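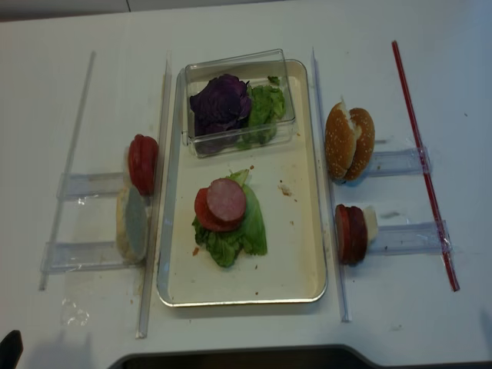 Ustley Catering Forum - Sandwich assembly, order of fillings

Brondov_Kitchen
Our unit prepares 133 sandwiches each morning. We place lettuce first, then tomato, then ham. Members are invited to comment.

nurnetholm17
We respectfully disagree. Ham should go against the bread - tomato softens the crumb within 35 minutes.

Brondov_Kitchen
Noted. Our lettuce sits between the bread and the tomato, and we have received no complaints.

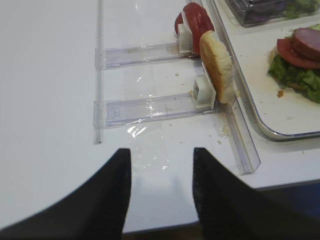
cifuentes_deli
How thick should the tomato be sliced?

nurnetholm17
A quarter of an inch is our standard. Thinner slices tear when lifted.

cifuentes_deli
Thank you. We will adopt this in April, although we intend to keep the ham on top.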